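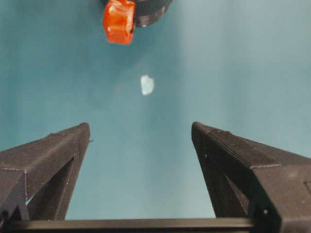
Section 5. Setting up the Haven water filter pitcher

Read this before you believe the box. The box says "ready in 90 seconds." Soaking the cartridge alone takes longer than that.

1. Wash the pitcher, lid and hopper by hand in warm water with a little dish soap. The lid is sold as dishwasher safe. Mine warped in February, so I would keep it out.

2. Take the cartridge out of its wrapper and stand it in cold water until the bubbles stop.

3. Push the cartridge into the hopper and turn it until it clicks. A loose cartridge lets water slip past the seal, and you will be drinking plain tap water at filter prices.

4. Fill the hopper and throw out the first two pitchers. Gray specks are carbon dust.

Note: The leaflet claims 100 refills per cartridge. Beril Yazıcı kept a tally on her fridge and her flow dropped to a trickle well before that. Hard water will do it.

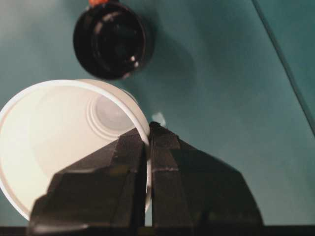
5. Taste the third pitcher next to water straight from the tap. Have someone else pour, so you don't know which is which. If you can't tell them apart, the filter may still be doing something – but taste won't be your proof.

6. Set the reminder dial on the lid. It is a timer and knows nothing about your water. Forough Ahmadpour left hers running on an empty pitcher and it told her to buy a new cartridge right on schedule.

Caution: Do not use this pitcher to make unsafe water safe. It does not remove germs, whatever the leaf on the label suggests. During a boil notice, boil the water.

Caution: Never filter hot water. Keep the filled pitcher in the fridge and empty it if it has sat for more than two days.

Evness cartridges fit the same hopper but need a firmer push. For replacement lids, see part 201 in the back pages.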